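Workshop notebook - Thursday, late afternoon

Glue day again. I'm picking up where the last entry stopped, which was me complaining about the spine lining on the Ruddale ledgers and going home in a mood.

So! The paste. I cooked a fresh batch first thing with the wheat starch from Denex (the new sack, the old one is down to dust and I've put it by for the kids' workshop in February). One part starch to five parts water, soaked while I had my coffee, then low heat and stirring until my arm gave out. It went glassy at 22 minutes, which is quicker than the last sack ever managed. I sieved it twice anyway and it came out lovely, like thick yogurt, with only a couple of lumps on the mesh.

Ledger one is the fat one, 763 pages, and it's a brute. Whoever rebound it before us used a hot animal glue and plenty of it, and the spine has gone to brown toffee. I laid a poultice of thick methyl cellulose along it, covered it with plastic film, and left it 45 minutes before I tried the bone folder. The top half came away in soft curls, very satisfying. The bottom half didn't budge, so it got a second poultice, and I went and cut tissue while it sat.

If you're taking over from me on this one, please don't scrape dry near the tail. There are two sections down there where the folds are nearly worn through and I've already had to stop and mend one of them. I flagged the spot with a slip of blotter.

Sewing holes are good, by the way. Much better than I expected from the state of the cover. I think we can keep the original stations and go back on linen tapes, four of them, and skip the whole argument about recessed cords.

Ledger two is skinny, 121 pages, and I've hardly touched it. Surface cleaned the first few leaves with a soft brush and the smoke sponge and got a shocking amount of soot off. Must have lived over a fireplace. The ink looks stable in the spot tests but I want to try the red separately before anybody gets water near it, the red ruling is a different animal from the black.

Color matching for the repairs took up most of the afternoon and I'm still not sure. The Lodhi tissue is the right weight and it tears beautifully, but it's too white next to these pages. I toned three strips with thinned acrylics, a raw umber, a yellow ocher, and a mix of the two. The mix is closest. It dried a touch pinker than I wanted, so next time a tiny drop of green in there.
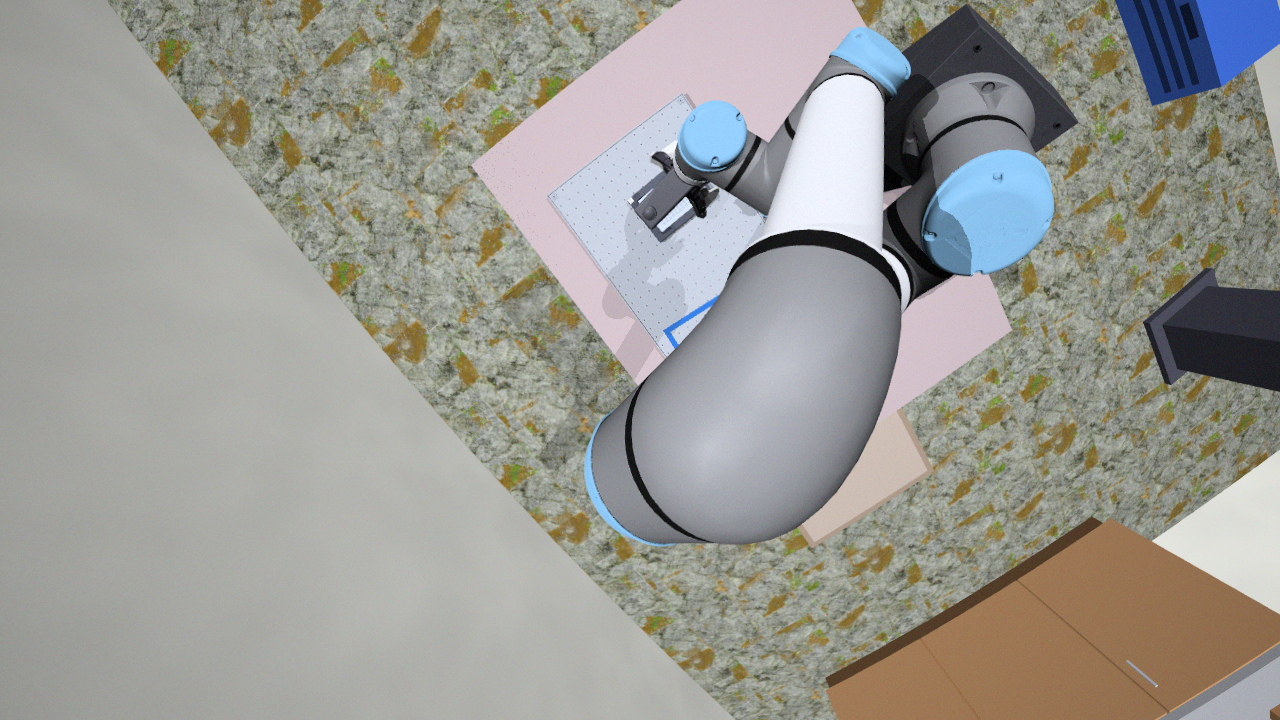

I've left all three strips clipped to the drying line, and I'd love a second opinion in morning light before I tone a whole sheet. The lamps in here make everything look warmer than it is, and I've been fooled by that before.

The Zelumico press is sticking again, same quarter turn as always. I wiped down the screw and put a little wax on it and it's better, though I wouldn't call it fixed. Use the small press for anything delicate until we've had the big one apart.

Stuff we need: more blotter, a new sieve, silicone release paper (we're on the last roll), and thread, 18/3 if they have it.

Leftover paste is in the fridge, covered, bottom shelf. Ledger one is under light weight overnight, with release paper on both sides of the spine. Second half of the glue comes off tomorrow, fingers crossed.

2 comments | 5 shares

Get new notebook entries by email. Sign up for our newsletter.

Back to top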